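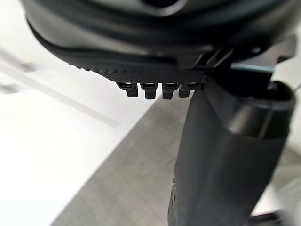

Pre-upgrade safety checklist, with my comments

Okay, I finally sat down and ran the whole checklist on the Rimasine site before moving it to the new CMS release. Same list I used in April for the Dankwa shop, only this time I wrote notes as I went so I don't have to work it all out again next year. OK means I'm happy, FIX means I stopped and did something, WAIT means I'm leaving it alone for now.

Checked by: Araba Nutsugah
Date: May 31, 2019

1. Full backup of files and database: OK
Database dump and the files folder, both copied off the server. I restored the dump on my laptop too and clicked around a bit. Everything came up, even the old forum (which I keep meaning to kill off!).

2. Core version and security notices: FIX
We were 2 point releases behind. Oops. I brought it up to the last release in the current branch first, and I'd do it that way again. Going straight across from an old version is how I lost a whole evening on the Dankwa shop.

3. Modules with no release for the new version: WAIT
There are five of these. Three I can live without, one is the image rotator that I never liked anyway, and the last one is Hosolley, the booking module, and the site really can't run without it. There's a beta out but the issue queue is scary reading, so the live site stays put until there's a proper release.

4. User accounts and roles: FIX
1,274 accounts, and a huge pile of them never logged in even once. I blocked the obvious spam ones, 478 in all, and left the rest. Also found an old test account with admin rights and a very silly password. Gone now.

5. File permissions: OK
Settings file is read-only, uploads folder can't run scripts. I always forget how I set this up and then it's fine.

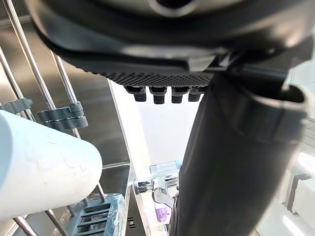 Page 2

6. Contact forms: FIX
The main form was fine. The newsletter one was still sending to an address I closed ages ago, so sorry if you wrote in and heard nothing back. It goes to the right inbox now, and I sent myself a couple of tests.

7. Custom theme: WAIT
Dinska is my own theme and it's held together with tape in places. The menus break on the test copy and the sidebar drops under the content on phones. I'll have to redo the templates, but I've been wanting to clean those up for ages, so I'm kind of looking forward to it.

8. Cron and the error log: OK
Cron runs every night. The log was mostly missing-page errors from old links, so I added redirects for the worst ones.

9. Rollback plan: OK
Written down this time! Maintenance mode on, old files back, old dump back, clear caches, maintenance mode off. A copy is in the backup folder with the dump.

Result: not ready for the live site yet. Items 3 and 7 are still open, and I'll run the list again from the top once Hosolley is out of beta.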